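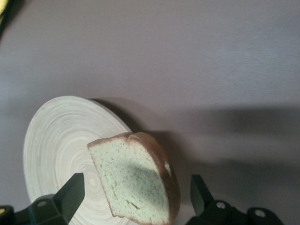 Does a slice of bread need a plate of its own? It needs a flat surface with room for the crumbs, and a light wooden plate does that job beautifully.

I came round to this at Marcelle Langlois's kitchen table in Givimville, at seven in the morning, with a thick slice and a pale round plate ringed from rim to middle like the end of a log. Bread looks wonderful on wood! The crust seems browner, the crumb softer, and you notice all the little flecks and holes you'd normally butter straight over.

Marcelle owns 16 bread plates and uses every one. Her favourites come from Pandus, a two-room workshop run by Haris Kelmendi, who sold 192 of them last December and still answers the phone himself. He likes a plate with almost no lip – you can get a knife right under the slice, and the crumbs tip out over the sink in one go.

Looking after them is easy. Wipe with a damp cloth, dry standing up, never soak. Marcelle rubs hers with a little oil every few weeks (walnut, if she has it) and leaves them overnight on the rack.

As for the bread, cut it thick. A thin slice curls and dries before you've found the jam, but a good fat one from the middle of the loaf sits there and waits for you – butter first, then honey, then another slice.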